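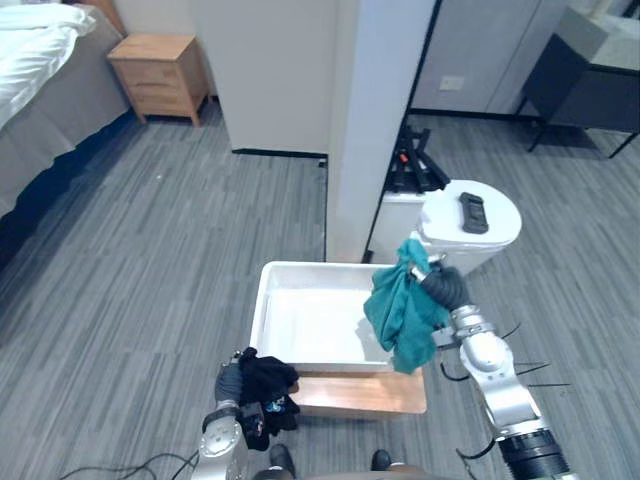 Sorting small washing into a plastic tub: one tub or two?

Rillow
Posted May 2019, 938 views
Hello all! I've taken to keeping a white tub on a wooden stool by the bed, so I needn't stoop for the small things. Should dark bits and coloured cloths go in together, or am I asking for trouble?

Metwally
Welcome, Rillow! A stool is such a kindness to the back (mine is 42 and feels older). I'd keep black things apart for the first few washes, and a teal cloth too if it's new, as those blues and greens can run dreadfully. After that I mix them quite happily at a cool setting, and I've not lost a pillowcase yet!

Lollell
one tub is fine, just check the socks are in pairs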